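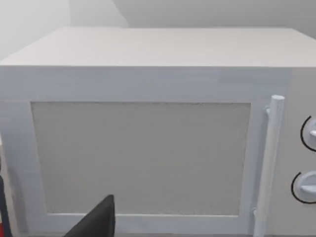
Microwave task, simulated, close view of the door and handle.

stamik-kitchen-openday

README / data card for the kitchen sim demo shown at the Morkthorpe open day, Tuesday, May 30, 2023. Written up fast so the files can go out to people who asked at the desk. Will tidy before October.

What's in it

Simulated kitchen episodes, rendered, no real camera footage. 2737 episodes in the main folder. 105 more in openday/ — those are the ones recorded live while visitors were driving. Keep the two apart if you train on this. The visitor ones are messy: long pauses, people swapping hands, a lot of near misses on the handle.

Tasks
- microwave: open door, close door
- knobs: turn upper or lower
- counter: move a bottle to a spot given in the prompt

The microwave was the popular one. Queue for it most of the afternoon. Lining up with the vertical handle is harder than it looks from the back of the room, and the close view doesn't help much with depth. Several visitors asked for a second view next to it, fair point, see todo.

How the demo ran

Two stations. One on the Intarasuk controller, one on plain keyboard. Five-minute slots, a practice episode first (not saved), then whatever the visitor picked from the list. Episodes stop at success or at 3000 steps, whichever comes first. Keyboard station was down for a while after lunch, so it has fewer episodes. Sorry if you were waiting.

Success is checked by the sim, door angle or bottle position, not by a person. The threshold for "door closed" is a bit generous. Known issue.

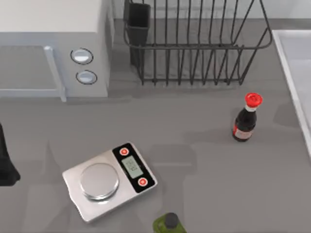
Counter layout: microwave, dish rack, scale, two bottles.

Scene notes

Objects on the counter are separate assets and can be moved in the config. The scale is a distractor, no task uses it. Don't try to read the display at the default render size, the digits are mush. Same goes for the label on the dark bottle. Rack stays empty in all tasks for now.

Bottle task — the prompt says "red cap" or "green bottle". Visitors who typed thier own prompts used all sorts of words, left as typed, spelling included.

Renders are soft and compressed. Did that to keep playback smooth on the hall machines, full quality versions not kept.

Format

One folder per episode: video, joint states, actions, prompt, success flag. Loader script is nemau_load.py, from the Nemau tools. Older versions of the loader skip the prompt field without any warning, so update first.

Known problems
- roughly 2 percent of main episodes have a dropped frame at the start
- timestamps in openday/ are off by an hour, clock never set
- gripper sometimes clips thru the door edge when pushed hard
- knob tasks have no partial credit

Todo
- second view for the microwave task
- tighter door threshold
- redo the timestamps
- proper license file, for now research and teaching use only, ask before you repost

Visitor data: no names, no voices, no faces saved. If you drove an episode and want it pulled, send the slot number from your ticket to the Stamik desk and it goes.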